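Guest Towels, and Other Things We Own for Strangers

The August swap table at Prorkarura brought in the usual fondue sets, plus one item that set off the longest argument this newsletter has hosted in years. Zofia Pawlak put out a stack of towels she had been saving for company since she moved in. Company has come many times. It was handed the old ones.

Letters followed. Igor Krawczyk wrote that a good towel is wasted on people who stay two nights and leave the bathroom window open. Zofia Ostrowski wrote that she uses her best linens on a plain Thursday and sleeps fine. Her letter was short and slightly smug, and I have thought about it more than I'd like.

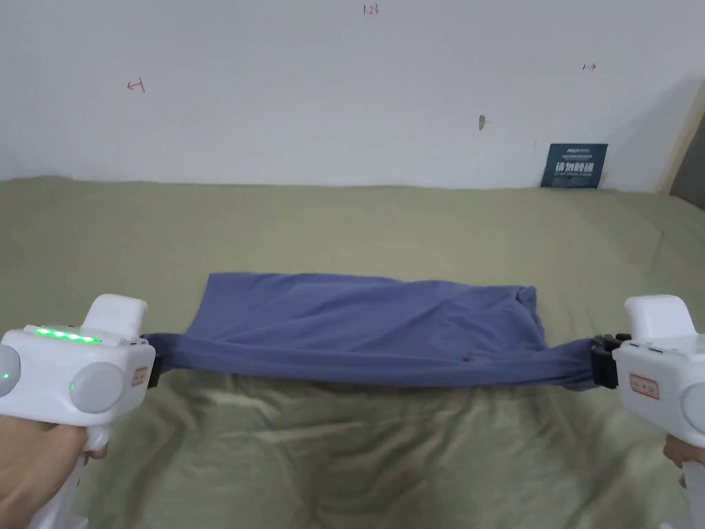

What the closet is for

My own linen closet holds sheets for a bed we gave away and a tablecloth that has never met a table. I went in to clear it and came out an hour later with one pillowcase and a headache. The tablecloth stayed. It was a wedding present, and the aunt who gave it still asks.

Bogumił Malinowski says to keep two sets per bed and let the rest go to the animal shelter, where nobody irons. He has a cat and strong feelings, so weigh that as you like. I tried his rule on the towels first, and folded the keepers in thirds the way my mother did, badly.
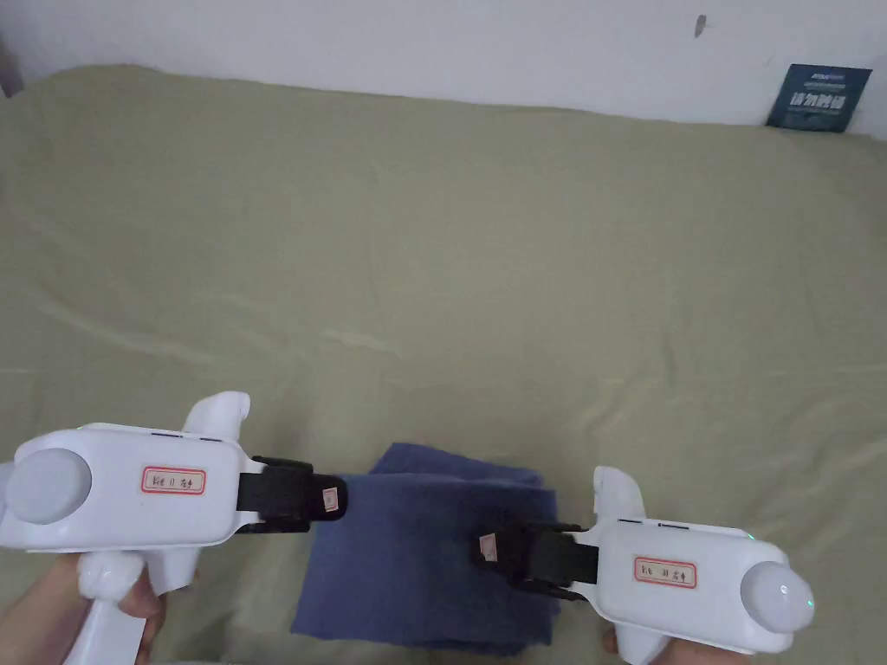 Next swap table

Doors open at 9, same hall, side entrance. Bring linens clean and folded. Fondue sets will be turned away at the door, including yours, Igor.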